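The Estimate

The Equipment Office at Wadbridge required that every estimate be accompanied by a statement of the work as performed. The estimate for the folding line was accordingly drawn up in a bedroom.

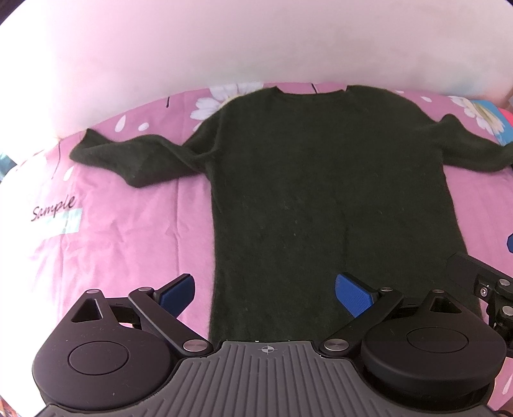

Green jumper, laid flat for folding.

The Office had asked for a hand gripper with two fingers, to be costed against the Stoltum model. The Stoltum was priced at 545 and the Quintana at 553. The difference was referred upwards, and in November it was referred back, with a request for further particulars of the jumper.

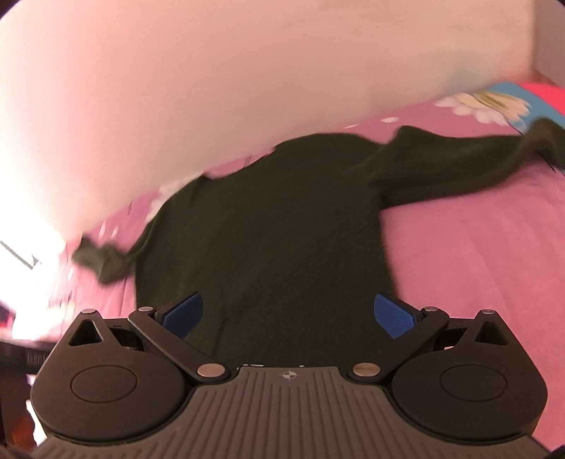

Dornmont
Assessor of Domestic Equipment, Wadbridge

I submit the particulars as follows. The garment is green, with long sleeves. It belonged to my late father, a fact for which the form provides no box. I have entered it under Condition.

The Office wishes to know how many folds the machine must be able to make before it is replaced. My father made three, always in the same order, sleeves first, and he did not expect to be replaced.

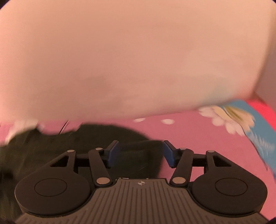
I have therefore allowed for three folds in the budget, and for a pause between the second and the third. The supplier informs me that a pause cannot be bought separately. It is included in the price of both models, and most customers ask to have it removed.

I recommend that it be kept. 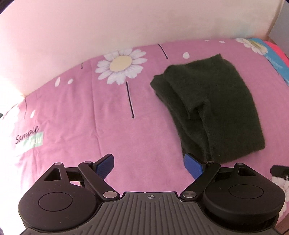 Decision of the Office

Approved, at 553. The pause is to be reviewed after nine months. The jumper is to be returned to the Assessor.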